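영화관의 자막 상영 회차는 편성표에서 가장 먼저 잘리는 항목이다. 한국어 대사 영화에 한글 자막을 붙인 상영을 말한다. 나는 이 회차를 평일 오전에 몰아넣는 관행이 수요 측정 자체를 왜곡한다고 본다.

구조는 단순하다. 배급사가 자막 파일을 개봉 2주 뒤에 넘기면, 극장은 이미 관객이 빠진 시간대에 한 회를 배정한다. 좌석 점유율은 당연히 낮게 나온다. 그 수치가 다음 작품의 편성 근거가 된다. 입력값이 잘못된 계산을 반복하는 셈이다.

편성 담당자 출신인 권동현은 이를 비용 문제로 설명한다. 자막본을 별도로 검수해야 하고, 상영 서버에서 재생 목록도 따로 관리해야 한다는 것이다. 틀린 말은 아니다. 다만 검수는 작품당 한 번이면 끝나고, 재생 목록 관리는 더빙판이나 특별관 상영에서도 똑같이 발생한다. 유독 자막 회차에서만 이 비용이 결격 사유로 거론된다. 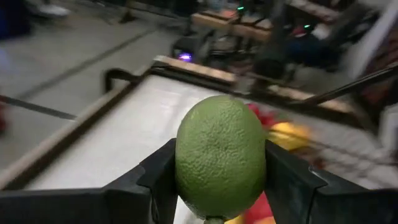
자막의 품질도 따져야 한다. 대사만 옮긴 파일은 절반짜리다. 화면 밖 인물의 발화, 문 닫히는 소리, 음악의 시작과 중단이 표기되지 않으면 스릴러의 후반부는 성립하지 않는다. 지난 2월에 본 〈번팅〉의 자막본이 그랬다. 결말을 좌우하는 전화벨이 4회 울리는데 표기는 한 번도 없었다. 반대로 〈키멕스〉는 효과음 표기가 지나치게 해설적이었다. ‘불길한 음악’이라는 표기는 정보보다 해석에 가깝다. 악기와 음량의 변화만 적어도 충분하다.

일반 관객이 자막을 거슬려 한다는 반론도 자주 나온다. 그러나 집에서 자막을 켜고 한국 드라마를 보는 사람은 이미 흔하다. 대사 녹음이 효과음에 묻히는 영화가 늘어난 탓도 있다. 들리지 않는 대사를 추측하며 보는 쪽이 화면 하단의 두 줄보다 더 큰 방해다.

요구할 것은 개봉 첫 주 주말 저녁에 자막 회차를 최소 한 회 넣는 일이다. 점유율은 그 조건에서 다시 재야 한다. 배급 계약서의 납품 목록에도 자막 파일을 본편과 같은 날짜로 적어야 한다.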